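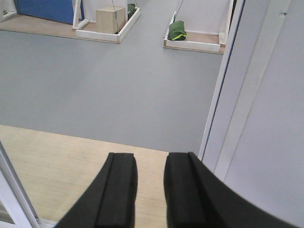 Home Life Food Money Travel Subscribe

Every share house in Sultmont has had the argument about floors, and ours ran for most of July. The agent's listing had promised "original boards", which meant original boards in the hall and, everywhere else, whatever the landlord could get cheaply in a colour called Driltov. Driltov is grey. A smooth grey floor shows nothing for the first week and then, overnight, every crumb since Federation. Put pale timber near it, all faint streaks and good intentions, and you have the look that now governs every rental between here and the coast.

We did the sums on rugs. A decent one was 200 dollars. The one my housemate wanted, from a shop called Skinus that serves you sparkling water while you faint, was 4000 — delivery extra. We bought the decent one. It slid.

By then there were seven opinions in a house of four, and someone had taped a roster to the fridge that gave me the mopping at 8 in the morning. I moved out in spring, to a flat above the Ó Flaithearta bakery, where the carpet is brown and has been through worse than me.

Share 200 Comments 7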